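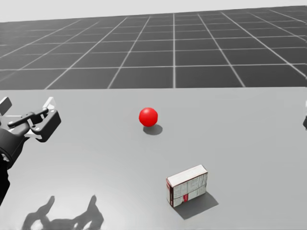 双臂抓取平台采购计划,项目报告(学生组)
这份报告主要讲钱怎么花。我们组这学期的题目是给 Fuldale 校区的小实验间配一套双臂抓取平台,要交的东西是一份能直接拿去走流程的采购清单,外加理由。机械臂还没买,所以手头能做的都在仿真里做,用的是课上统一装的 Memance。做着做着发现仿真对采购的用处比预想的大,因为很多要花钱的地方是在画面里看出来的。比如灯:左边夹爪的影子投在桌面左下角,很大一块,比夹爪本身还显眼,红球和盒子脚下也各拖着影子。再比如相机:右臂只在最右边露出窄窄一条,这个视角根本没法拿来看两只手配合。还有盒子正面的印刷,糊成一片一个字都认不出来,如果以后要做识别标签,这个贴图质量和相机分辨率都得另外算。下面按顺序写,先写需求,再写比价,再写预算表,最后是没解决的。时间紧,有些段落是会议记录直接搬过来的,格式不统一,见谅。

一、要做什么任务

题目给的任务很松,原文就是一句"桌面双臂操作"。我们收窄成下面这些:
单臂抓球,放到指定位置。
单臂抓盒子,盒子朝向随机。
左手拿起来,交给右手,右手放下。
两只手一起抬一个比较长的东西。这条是加分项,硬件不够就砍。

选球和盒子是有原因的。球会滚,夹歪一点就跑了,考的是定位和闭合速度。盒子有棱,朝向不对就夹到角上,考的是姿态。两样都便宜,坏了不心疼。

交接这一条对采购影响最大。一只手够得到桌子的哪一块,两只手重叠的那块有多宽,决定了臂长,臂长又决定价钱。一开始我们没想清楚这个,直接去翻产品目录,翻了一个晚上,白翻。后来定了规矩:先写任务,任务写完才准打开报价单。

负载要求不高。球和小盒子都轻。真正吃负载的是夹爪自己,夹爪加腕部的连杆、转接板,挂在末端就已经占掉一部分了。目录上写的负载一般是法兰处的,不算夹爪。第一版清单就是在这里算错的,后面会讲。

二、仿真里做了什么,和采购什么关系

场景搭得很简单。一张浅灰桌面,两条臂一左一右,桌上放红球和小盒子,地面用默认的网格。没有加墙,没有加杂物。老师看过之后说太干净,我们也知道太干净,但是第一阶段就是要干净,先把尺寸问题搞定。

在 Memance 里试的内容,按对预算的影响写:

底座间距。两条臂的底座离得太近,肘部会互相打到;离得太远,中间的交接区就变成一条缝。我们把底座一点点往外挪,每挪一次跑一遍交接动作,看规划器报不报碰撞。结论是底座必须能调,不能焊死在桌子上。所以清单里多了一项:带滑槽的安装导轨。这一项原来没有,是后来加的。

夹爪开口。盒子斜着放的时候,夹爪要张得比盒子窄面大不少,不然一靠近就把盒子推走。球反而好办。所以选夹爪看的是最大行程,夹持力排第二。我们开始是反过来看的,被力的数字带跑了。

桌面大小。桌子太浅,球放在后半边的时候臂要伸得很直,腕部就没什么余量了,转不过来。桌子太深则浪费。最后决定用实验间现有的桌子,不买新桌,只买一张桌垫。桌垫要哑光的,仿真里桌面左边有一片发白的反光,真桌子如果是亮面的,情况只会更糟。

相机视角。这个是吵得最凶的。有人主张只买一台相机,架高一点从前面拍,全都拍到。试了几个位置,要么夹爪挡住物体,要么一条臂跑到画面外面去。拉远了两条臂都进来,球就只剩一点点。最后同意买2台,一台固定看全局,一台看交接区。腕部相机以后再说,这次不买,接口留着。

灯。前面讲了影子的事。仿真的灯是一个方向打过来的,盒子影子边较清楚,右下拖出来那块有棱有角。我们用颜色阈值找球的时候没问题,红色太好认了。但是找盒子的时候,影子和盒子侧面的暗处连在一起,轮廓就歪。换成两边都有光的设置会好一些。真实验间里的顶灯什么样谁也不敢保证,所以清单里放了两块补光板,便宜的那种,带柔光罩。

有一点要说明,仿真里抓不抓得住,和真机抓不抓得住,不是一回事。摩擦系数是我们填的,填大一点什么都抓得住。所以仿真的成功率我们一个都没写进报告,写了也没意义。仿真只用来回答尺寸、遮挡、视角这类几何问题。这类问题它答得挺准(至少我们认为)。

三、供应商比价

问了三条路。

第一条,Adamczyk。做小型机械臂的,整机出厂,控制柜、线缆、急停都带。单台报价3056欧元,夹爪包含在内。优点:拆箱就能用,文档齐,接口文档写得很清楚,我们组里看文档的人一个晚上就看完了。缺点就是贵,两台就是6112欧元。另外他们的夹爪行程偏小,盒子斜着的时候勉强。可以换第三方夹爪,但换了以后原来那只也不退钱。

第二条,Ivance。也是整臂,但是以套件形式发货,关节模组是装好的,连杆和外壳自己拧。单台2286欧元,夹爪也在里面。两台4572欧元。优点:便宜,夹爪行程大,模组坏了可以单换,不用整台寄回去。缺点:自己装,装完要自己标定,标定程序只有英文,而且有一步写得含糊,发邮件问过,回了,但是回的内容和说明书上对不上。还在问。

第三条,自己做。用舵机加打印件。组里有人做过单臂的。便宜肯定是便宜,但是重复定位差,关节有虚位,双臂交接的时候两边误差加在一起,估计很难看。而且学期就这么长,时间都花在修舵机上了,算法没人写。这条讨论完就放弃,没有要报价,所以比价表里没有它。

两家的差价:单台差770欧元,两台差1540欧元。这笔钱刚好能覆盖相机、灯、导轨这些杂项,还有剩。所以虽然大家都喜欢 Adamczyk 的省心,最后推荐的是 Ivance。

有人提过混搭,左边一台 Adamczyk,右边一台 Ivance。这样一台能马上用起来,另一台慢慢装。听起来挺聪明,算下来5342欧元,夹在中间。但是两套驱动、两套坐标约定、两种夹爪,软件那边直接反对。备件也要备两份。否了。

还有人提先买一台,下学期再买第二台。这个没有完全否。如果审批那边不批全额,这就是退路,见第六节。

四、第一版清单为什么作废

写出来给后面的组看,省得再踩一遍。

第一版是在需求没写完的时候做的。问题:

负载算错。前面说过,没有把夹爪重量减掉。当时选的是更小一号的臂,看目录负载够,加上夹爪以后剩下的余量很难看。仿真里看不出来,因为仿真里的电机力矩我们没设上限,什么都举得动。后来把力矩上限填进去,臂伸直的时候就开始往下掉。这才发现。

漏了电源。套件不一定带电源。Ivance 的报价单第二页有一行小字,电源要另选,国内插头和当地插头还不一样。我们差点就漏了。现在的报价2286欧元已经确认包含电源。

漏了急停。学校规定带动力的设备要有独立急停,软件里的停止按钮不算。双臂要能一个按钮停两台,所以还要一个串接的盒子。

漏了运费和关税。小东西,加起来不小。

多买了一台工控机。原来想着一台臂配一台主机。问了软件那边,一台就够,而且实验间有现成的旧机器,显卡能跑相机就行。划掉。

多买了桌子。划掉,理由第二节写了。

五、推荐方案和预算

下面是表,从电子表格里拷出来的,对不齐就不对了。

项目 / 数量 / 小计(欧元)
Ivance 机械臂套件,含夹爪,含电源 / 2 / 4572
配件及杂项(打包,见下) / 一批 / 500
合计 5072

配件及杂项这500欧元是一个打包额度,实验间负责采购的那边要求小件不单列,单列了每一件都要走一遍单子。里面包括:
全局相机和交接区相机,用普通的 USB 工业相机,低配。
相机支架。
补光板,带柔光罩。
安装导轨,带滑槽。
急停按钮和串接盒。
哑光桌垫。
红球,盒子,各种备用的,随便哪个超市都有。
螺丝、扎带、线槽。
标定板,打印了贴在硬板上,基本不花钱。

相机选低配是有争论的。做识别的同学想要好的,理由就是盒子上的字。我们的意见是这一期任务里没有一条要读字,只要知道盒子在哪、朝哪边就够。朝向靠棱边和顶面就能估,顶面比侧面亮很多,这一点倒是帮忙。读字留到下一期,到时候相机接口一样,直接换。

这500是不是够?按现在查到的价格够,但是没什么余地。相机如果涨价,先砍一块补光板,用旁边实验间借的台灯顶着。导轨不能砍,急停不能砍。

没有写进预算的:
软件。Memance 用的是学校的课程许可,不收我们钱,但是许可跟着课程走,课结束了还能不能用,要问。
人工。学生不算钱。
维修。Ivance 的关节模组单换要多少钱,还没给我们报。这个是个洞。
场地。实验间是共用的,占一张桌子,已经口头同意,还没书面。

六、如果只批一部分

退路一:先买一条臂,2286欧元,加上500欧元的杂项,合计2786欧元。单臂抓球、单臂抓盒子都能做,交接不能做。杂项还是按全额买,导轨和急停盒都按双臂的规格来,第二条臂到了直接挂上去,不用返工。

退路二:买两条臂,杂项砍掉一半。不推荐。没有灯没有相机,两条臂放在那里只能走固定轨迹,演示好看,报告没法写。

退路三:一条都不批,继续做仿真。那这学期的报告就改成仿真报告,双臂的规划和遮挡分析还可以往下做。老师说这个也可以接受,分数不影响。但是大家都不想走到这一步。

我们的倾向是全额,全额不行就退路一。

七、到货以后的安排

先到什么装什么,不等齐。

装机。一台一台装,第一台装完标定完,跑通单臂抓球,再开第二台的箱子。上一届有个组两台同时拆,螺丝混在一起,分不清哪包是哪台的,关节限位装反了一个。我们不要这样。

装的时候每一步拍照,贴编号。扭矩扳手向机械那边借,已经打过招呼。

标定。先单臂,再双臂之间的相对位置,再相机。双臂相对位置用标定板做,两条臂各去碰板上的同一组点,算出来的差就是误差。这个方法土,但是我们会。

灯光。先什么灯都不加,拍一组,再加补光,拍一组,对比影子。拍的时候夹爪要停在桌子上方,因为最麻烦的影子是夹爪自己的,它会跟着动,球和盒子的影子反而是老实的。仿真里夹爪影子中间还透着几块亮的缝,做背景差分的时候那几块缝会被当成小物体。真机大概率也会有,提前想好怎么滤。

物体。球用和仿真里差不多的红色,纯色,不要带花纹。盒子找带印刷的小纸盒,大小要和仿真里的一致,先量后买。红球和盒子上的红色会不会互相干扰,这个值得注意:仿真里盒子正面靠下就有一小块红,颜色阈值开得宽一点就会冒出来。用面积过滤掉了,不复杂,但是换成真盒子以后红的面积可能更大。买盒子的时候看一眼包装颜色,不要买大红的。

安全。两条臂共用一个急停,按下去都停。跑新程序一律低速。人手不进工作区,放物体的时候必须先暂停。桌边贴黄线。

八、时间

3月内要把单子交上去,这是硬的,过了就要等下一轮审批。本报告定稿日期是2023年3月23日,清单附在后面,报价单的扫描件另交。

审批多长时间说不准。到货时间 Ivance 说看库存。这两段都不在我们手里,所以仿真这边不停,继续做下面几件:

把导轨的尺寸画进场景,确认滑到两头都不会碰到桌边。
把两台相机按计划位置放进去,重新看遮挡,特别是交接那一刻,两只夹爪都在中间,东西最容易看不见。
灯换成两侧的,看盒子轮廓还歪不歪。
把夹爪换成 Ivance 的模型。现在场景里的夹爪是软件自带的,外形和真的不一样,手指宽度也不一样。厂家给了模型文件,导进去面数太多,卡。要先减面。
球的网格也糙,轮廓能看出棱来,滚起来有点不自然。碰撞体换成标准球就好,外观懒得管。

九、分工和过程中的问题

分工不写名字了,按块写。需求和任务一块,仿真一块,比价和联系厂家一块,预算和写报告一块。前半段各做各的,后半段发现这样不行,比价那边不知道仿真里底座间距改过了,还在按老的臂长问报价。后来每次开会先用几分钟把改动念一遍,好多了。

邮件往来很慢。厂家对学生的回复明显不积极,第一封用个人邮箱发,没人理,换学校邮箱再发,隔天就回了。建议后面的组一开始就用学校邮箱,抄送老师。

报价有有效期。我们有一份报价写报告的时候已经过期了,重新要了一份,价格没变,运气好。要报价的时间要和交单子的时间对上,不要太早。

币种统一。一开始有的是含税价有的是不含税价,加在一起了,总数错得离谱,查了好久。现在全部按含税算。

还有一个问题,组里对"够用"的理解不一样。有人觉得够用就是能完成任务,有人觉得够用就是下一届也能用。讨论下来折中:臂按下一届也能用来选,配件按这一届能完成任务来选。臂换起来太贵,配件随时能换。

十、还没解决的

Ivance 标定那一步的说明。等回复。不影响下单,影响装机。
关节模组的单价。催过,没给。下单前必须拿到,写进维护那一栏。
实验间的插座够不够。两条臂加主机加灯加相机,一个插排肯定不行,而且急停要切的是动力那一路,不能把主机也切了。要电工看一下。
桌子稳不稳。两条臂一起动的时候桌子会不会晃,仿真里桌子是固定死的,看不出来。打算拿重物压着先推一推试试,土办法。
Memance 课程许可的期限。
长物体双臂抬那一条,要不要保留。夹爪手指的宽度可能不够,抬起来会转。倾向于先放着,等第一台到了量过再定。

十一、给审批的简短说明(单独一段,方便拷贝)

申请购置 Ivance 机械臂套件两台,单价2286欧元,配件及杂项500欧元,合计5072欧元,含税。用途为 Fuldale 校区小实验间双臂抓取教学平台。同类产品 Adamczyk 单台3056欧元,两台6112欧元,仅臂一项已高于本方案总额。设备使用现有桌子和现有主机,不另购。平台由课程组共用,学期结束后留在实验间。如预算不足,请先批一台及全部配件,合计2786欧元。

附件清单
报价单,Ivance,含电源版本
报价单,Adamczyk
底座间距记录表(仿真)
相机位置草图,手画的,扫描有点歪
急停接线图,待电工确认后在换一版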